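**For release in February**

**Talero Asks Advertisers to Show Their Work**

SULBY. Talero, a two-office research shop that tests advertising claims for small retailers, today released "Says Who?", a study of how well print and radio ads for household goods back up what they promise. The short answer is poorly.

Staff collected 1,005 ads from local papers, mailers and radio spots, then wrote to the advertisers behind 300 of them with one request: please send us whatever supports the main claim in your ad. Only 14 sent anything that could be checked. Many more sent a second ad.

"I went in expecting a lot of weak surveys," said Sarahí Robles, who led the study. "A weak survey would have been a nice change. We got brochures. We got a coupon."
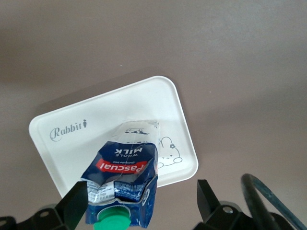 The study spends a full chapter on the word "preferred." Advertisers like it, and Talero would like to know preferred by whom, over what, and whether the people asked were on the payroll. In most replies the company could not say where the word had come from. In 2 cases the claim had been carried over from an earlier campaign for a different product.

"Trusted," "loved" and "America's choice" get similar treatment. So does "new," which the authors found on items that had been sold under the same name for years.

Robles is also doubtful about the ad trade's own fixes. Vurkbridge, an agency that places spots for several of the advertisers contacted, has introduced a seal for campaigns it considers fair. Talero asked how an ad earns the seal and was told the agency reviews it. Asked who does the reviewing, Vurkbridge named the team that writes the ads.
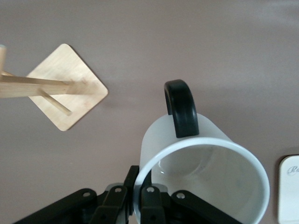
Baltazar Barajas, head of client work at Vurkbridge, disputes that reading. "Our writers know the rules better than any outsider," he said. "Shoppers understand that an ad is an ad." The study includes his full reply in an appendix, where readers can decide how far it gets them.

Talero does not claim its own work is beyond question. The sample leans toward small towns, television was left out for cost reasons, and a company that failed to reply may still have proof in a drawer. Nneka Oyelaran, who checked the coding, asked that those limits appear on the first page of the study, and they do.

"Says Who?" is free to read at the Talero office in Sulby and by mail on request. Advertisers who were contacted and wish to send evidence late may still do so. Coupons will be returned.

**Press contact:** Crescencio Serrano, Talero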